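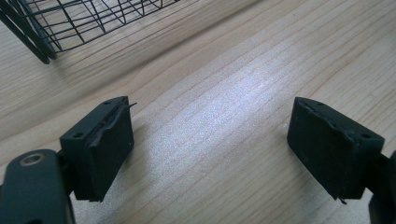

1/ The basket rules, as of this January

I have instituted a basket. One basket, black wire, on the table. Anything that lands on the table has to go in the basket or leave the room. Brendan Tully says this is how cults start.

2/ Background for newcomers: the table is a pale wood thing I bought secondhand in Zernville after 3 weeks of pretending I was going to build one. It has a lovely grain. I hadn't seen the grain in months, owing to mail.

3/ Also coupons. Also a bag of rubber bands I was apparently raising as my own. Also the manual for a Mahrous rice cooker that died two apartments ago — may it rest — which I had been keeping in case of questions.

4/ I did consider a nicer basket. Romholm has a woven one for $200. For that kind of money I expect it to open the mail.

5/ Naima Farouk came over, looked at the wire one, and asked what was supposed to go in it. I said "things." She asked which things. I said "the ones that live on the table." She has raised two kids and did not have to say anything else.

6/ So now there's a list.

Allowed: keys, sunglasses, the one pen that works, mail that needs a reply.

Banned: mail that doesn't, batteries of unknown character, anything I'd describe as "for later."
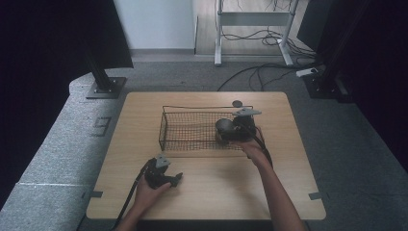
7/ My real weakness is depth. Give me a deep container and I'll fill it, then put a second container on top and fill that too. I had a hamper-sized bin by the door at the Hunlow place and found a birthday card at the bottom of it from a job I'd quit. A shallow tray like this one gives me no such cover. The mesh helps too, seeing as you can't hide a parking ticket behind wire, and I say that as someone who has given it thought.

8/ Placement has been debated. I like it toward the back of the table, long side running left to right, which leaves the front for eating and elbows. Brendan wants it by the door. Brendan doesn't live here.

9/ Someone asked about scratches. Fair. Thin black wire on light wood makes me nervous, so I lift it when I wipe the table and don't shove it along like a hockey puck. Felt dots are on the shopping list. The shopping list is in the basket.

10/ The rounded corners on the table, by the way, were the whole reason I bought it. I walk into furniture for a living. My hip has been grateful and the basket has never once come up in that conversation.

11/ My phone says I have 1,646 unread emails. I'm told there is no basket for that. Naima says there is and it's called the trash.

12/ Update: Brendan dropped by and put a battery in it. We're discussing his visiting hours.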